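We moved the toy kitchen out of the hallway in May and I have been meaning to write about it, mostly because my sister asked where everything ended up.

The kitchen itself is the one we bought secondhand from Hugo Lozano when his boys outgrew it. It came with two bags of food and dishes that had never been sorted, and we added to them over a couple of birthdays. By spring there was plastic fruit behind the radiator, in the laundry and in my work bag. I stepped on the same tomato twice in one morning and decided that was enough.

I started by putting everything on the living room rug and making piles. Fruit, vegetables, dishes, things that were not food at all. The last pile was the biggest – foam blocks, a sock, puzzle pieces, half a train. The broken dishes went out. The pans stayed because they are the part that gets used every day.

For storage I bought four fabric bins from Lindorent. They were on sale and they fit under the window, which was all I wanted from them. The lids don't stay on very well. I took the lids off and put them in the closet. 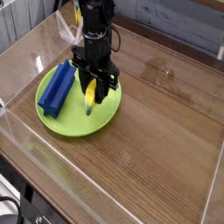 Plates were the hardest thing to find a place for. They don't stack with the bowls, they slide off the shelf, and the kids want them where they can reach them without asking. I tried standing them in a letter rack from the office, which worked until someone wanted the letter rack. Now they live flat on top of the first bin. The flat lime-green kind, with just a little bit of a rim, is the best we have had, and a toy banana and a blue foam block make a full dinner on it as far as my youngest is concerned. I gave up on keeping the blocks out of the food.

Washing took longer than the sorting. The hard plastic pieces went into the sink with dish soap and then onto a towel overnight. Foam I wipe with a damp cloth and leave on the windowsill, as it holds water if you soak it. I learned that the first time, when I squeezed out a block that had been sitting for two days and it smelled like a pond.

Ismael Pacheco came by while I was doing this and offered me a wooden shelf he was getting rid of. It is 18 inches deep, a little more than I need, but it holds the register and the toaster and leaves the floor clear. I sanded the front edge and didn't paint it.

It has stayed fairly tidy so far. The fruit bin gets emptied every afternoon and filled again before supper, and the vegetables hardly get touched. I am still missing one lid from the small pot. If it turned up at your house after the birthday party, we would like it back.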